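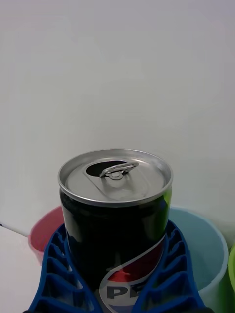

캔은 따서 바로 마셔도 되고 컵에 따라도 됩니다

Wasent 콜드브루 블랙 캔 (무가당)
판매: Gallardo 식음료몰 / 제조: Wirnitz 로스터리
4월 입고분 판매중. 재고 555캔, 소진되면 다음 로스팅까지 기다리셔야 합니다.

제품 소개
설탕 없음. 우유 없음. 향료 없음. 원두랑 물만 들어갑니다.
찬물로 14시간 천천히 내린 커피를 그대로 캔에 담았어요. 뜨거운 물로 뽑아서 식힌 커피하고는 맛이 좀 다릅니다. 신맛 적고 끝맛은 다크초콜릿 쪽. 첫 모금에 쓰다 싶은 분도 계신데 얼음 넣고 조금 지나면 괜찮아져요.

로스팅은 Amparo Casado 님이 맡고 있습니다. 기존 Rerance 블렌드 쓰시던 분들은 이번 배치가 살짝 더 진하게 느껴지실 거예요. 콜롬비아 비율을 올렸고 브라질은 줄였습니다. 로스팅 포인트는 그대로.

맛 정리
바디감: 묵직한 편
산미: 낮음
단맛: 원두 자체 단맛만 은은하게
향: 볶은 견과, 카카오
추천: 아침 공복엔 비추, 점심 먹고 오후 2시쯤이 제일 맛있어요 (담당자 개인 의견)

구성
낱캔 / 3캔 묶음 / 14캔 박스
묶음은 종이 슬리브 포장, 박스는 칸막이 들어간 골판지 포장입니다. 선물포장은 박스만 가능. 주문 메모에 "선물"이라고 써주세요. 카드 문구도 메모에 같이 적어주시면 넣어드려요. 문구 길면 잘릴수 있으니 짧게 부탁드립니다.

보관
직사광선 피해서 서늘한 곳. 냉장 보관 추천. 냉동 절대 안됩니다, 캔 터져요. 개봉 후에는 그날 안에 드세요. 남으면 뚜껑 있는 용기에 옮겨서 냉장고로. 한여름 차 안에 두지 마시고요.

마시는 법
그냥 마시기: 차게 해서 바로.
얼음: 큰 얼음 3개 정도면 끝까지 안 묽어요. 잔얼음은 금방 녹아서 싱거워집니다.
라떼: 커피 2, 우유 3 비율. 귀리우유도 잘 어울려요.
토닉: 토닉워터 먼저 붓고 커피는 나중에 천천히. 순서 바뀌면 거품 넘칩니다.
아포가토: 바닐라 아이스크림 위에 그대로. 시럽 필요없음.
여럿이 나눠 드실 때는 컵에 얼음부터 담아놓고 따르는게 편해요. 진하다는 분 컵에는 물을 조금 타주시면 됩니다.

자주 들어오는 문의

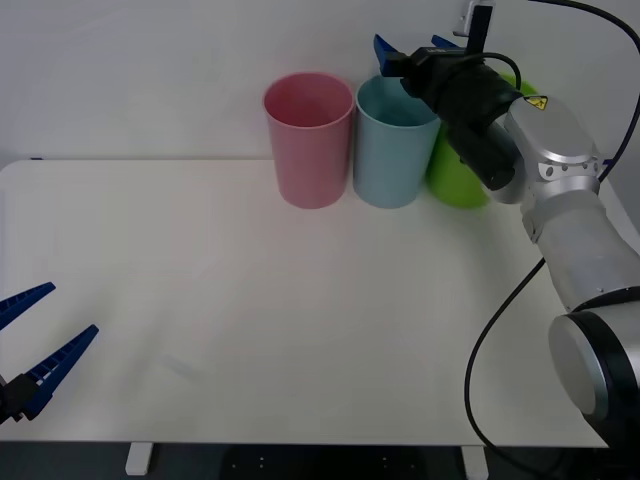
문: 따뜻하게 데워 마셔도 되나요?
답: 데워 드셔도 괜찮습니다. 단, 캔째로 가열하시면 안 되고 머그컵에 옮긴 다음 전자레인지에 돌려주세요. 너무 오래 데우면 쓴맛이 올라옵니다.

문: 카페인은 어느 정도인가요?
답: 콜드브루라 일반 캔커피보다 진한 편입니다. 함량은 캔 옆면 영양정보에 표기되어 있어요. 카페인에 민감하신 분은 저녁 시간엔 피해주세요. 디카페인은 준비중이고 일정은 아직 미정입니다.

문: 바닥에 뭐가 가라앉아 있어요.
답: 미세한 커피 가루입니다. 드셔도 되고, 신경 쓰이시면 끝에 조금 남기세요. 개봉 전에 가볍게 한번 뒤집어 주시면 덜합니다. 세게 흔들지는 마시구요.

문: 정기배송 되나요?
답: 박스만 됩니다. 2주 간격이랑 4주 간격 중에 고르시면 되고 건너뛰기는 마이페이지에서 직접 하실 수 있어요. 출고 전날 밤까지만 변경 가능.

배송 안내
오후 2시 이전 결제건 당일 출고. 이후는 다음 영업일. 박스 3개부터 무료배송이에요. 제주/도서산간은 추가 배송비 있고 하루이틀 더 걸립니다. 합배송 원하시면 주문을 나누지 마시고 한번에 결제해 주세요. 따로 결제하신 건은 저희가 합쳐드리기 어렵습니다.

교환/반품
캔 찌그러짐, 누액은 받으신 날 사진 찍어서 1:1 문의로 보내주세요. 확인되면 새로 보내드리고 회수는 안 합니다. 슬리브 눌림이나 박스 겉면 긁힘은 교환 사유가 아니에요. 단순변심은 미개봉에 한해서 가능, 왕복 배송비 고객님 부담. 입맛에 안 맞아서 하시는 반품은 개봉 후엔 어렵습니다. 처음이신 분은 낱캔부터 드셔보세요.

분리배출
캔은 헹궈서 캔류로, 슬리브랑 박스는 종이류로. 박스 테이프는 떼고 버려주세요.

같이 많이 사시는 상품
Rerance 블렌드 원두 (홀빈/분쇄 선택)
Wasent 콜드브루 원액 파우치
Wirnitz 드립백 모음

대량 주문, 사무실 납품은 견적 문의 게시판에 남겨주세요. 전화는 잘 못받습니다 ㅠ 게시판이 빨라요. 희망 수량이랑 받으실 지역 꼭 같이 적어주시고, 세금계산서 필요하시면 사업자등록증도 첨부 부탁드려요.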